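DUKLEY - Dukley College will add women's volleyball as a varsity sport, the athletic department announced in August, bringing the school's total number of varsity programs to 28.

The Dukley Herons will play a club schedule in their first season and move to full conference competition the year after. Home matches will be held in Skoren Gym on the east side of campus, where the floor was refinished over the summer and new net standards were installed. The gym seats 1,756 with both sets of bleachers pulled out.

Volleyball has been a club sport at Dukley for seven years. The club team twice reached its regional tournament and has drawn steady numbers at fall tryouts, including players from as far off as Amska. Current club members are eligible to try out for the varsity roster and will be given the same consideration as incoming recruits.

The department expects to name a head coach by October. The position is full time and includes recruiting, scheduling and travel planning. Two assistant positions, one paid and one graduate, will be posted after the head coach is hired. Applications go through the college's human resources office and not through the athletic department.

Start-up costs for the program are covered in part by a gift from Wei Dental Group, which has offices in Dukley and Amska. The gift pays for the net system, practice balls and the first two years of team travel. Remaining costs come from the athletic department's general budget, and no existing program will lose funding or roster spots as a result of the addition.

Season tickets will not be sold for the club schedule. Admission to all home matches in the first season is free, with general seating on a first-come basis. Doors open at 5:30 p.m. for evening matches, and parking is free in the Skoren lot after 5 p.m. 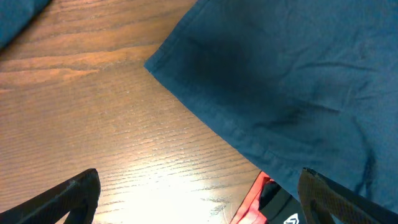 Volleyball players will be issued practice gear and travel clothing through the equipment room, as in every other Dukley sport. Game uniforms are still being chosen, and the department will announce the design before the first home match. Travel clothing must be turned in clean at the end of the season. Equipment staff ask that pieces be spread flat on a table, like the dark teal-blue fabric in the photo, so that hems and stitching can be checked before anything goes back on the shelf. Lost items are billed to the player's student account.

An information meeting for interested students is set for September at 7 p.m. in the Skoren Gym lobby. Students need a current physical on file before they can take part in tryouts - forms are available at the training room window.

The full schedule will be posted on the Herons athletics page once opponents are confirmed.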